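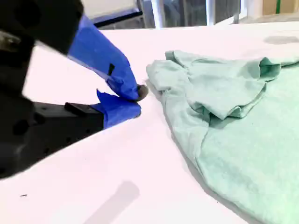
Blue tape over a white work surface.

The Footsteps at the Hellesska

Jun 23, 2024

The Hellesska Hotel in Plullville has kept a book behind the front desk for 58 years. Guests who hear the footsteps write down the date, their room and what they heard. By this April the book and its two later volumes held 3110 entries, most of them one or two lines long.

The footsteps are on the second floor, at the end facing the Zwane River. They start by the linen closet, go past four doors and stop. People describe hard shoes on bare wood, though the hall has had carpet since before the first entry. A few guests report a door latch afterward. Almost no one claims to have seen anything.

I spent two nights there and read as much of the book as I could stand. The handwriting gets worse after midnight. One guest wrote "same as last year, slower." Another wrote that she had come with her sister after their mother died, heard the steps on both nights, and slept well. There are also plenty of entries about the plumbing.

The story told in town is that a night porter walked the hall to check the lamps and kept on doing it after he died. I looked for him in the county records and found no porter who died at the hotel. The Femach, the local paper until it closed, ran a long piece on the haunting that gave him a name, but the name doesn't match any payroll I was shown. A retired housekeeper told me the porter was made up for a brochure. She has still heard the steps, and she won't do the linen closet alone. 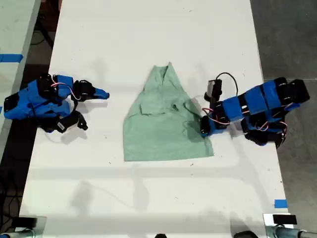
There are ordinary explanations. The river end of the building sits lower than the rest, and old floors make noise as they cool. A carpenter who has worked on the place said joists can let go one after another down a hall, which would sound a lot like walking. He could not say why it always runs in the same direction.

On my first night I heard nothing. On the second, a little after three, I heard six or seven knocks outside my door, evenly spaced, moving toward the river. I opened the door and the hall was empty. I wrote it in the book – date, room, one line – and went back to bed with the light on.

Comments

riverbend_kay: Stayed there in April. Heard the latch but no steps. Breakfast was good.

tobacco road: 600 of those entries are probably kids on school trips. I was one of them.

M. in 425: My grandmother cleaned there and she said it was a woman's shoe, not a man's.

Contact us | © 2024 | Back to top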